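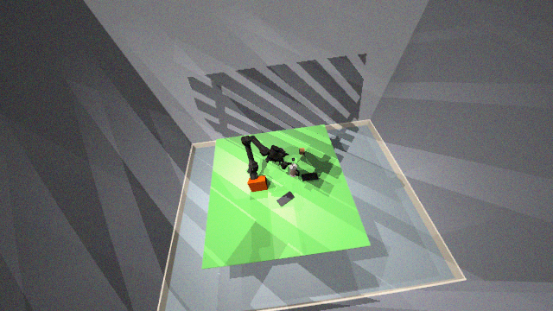
**Why do some songs sound sad and others sound happy?**

A lot of it comes from the notes. Tunes in a major key often sound bright to us, and tunes in a minor key often sound darker. Speed matters too - slow feels sleepy or sad, fast feels like running around.

Try it! Sing "Happy Birthday" super slow and super quiet. Kind of gloomy, right? Same notes. Same words.

## What's a key?

A key is a family of notes that sound good togther. One note is home. The tune wanders off, then usually comes back. Ahhh. Home.

## Do the instruments matter?

Yep. A low cello can sound serious. A piccolo - tiny, high, kinda bird-like. Give them the same tune and it feels diffrent.

## Your turn

Abena Mahama's piece "Shemweta" is just 2 minutes long, for piano. Starts minor, ends major. Listen with your eyes shut. Put your hand up when you hear it change.

Then draw it. Any colors. Bring your drawing Thursday!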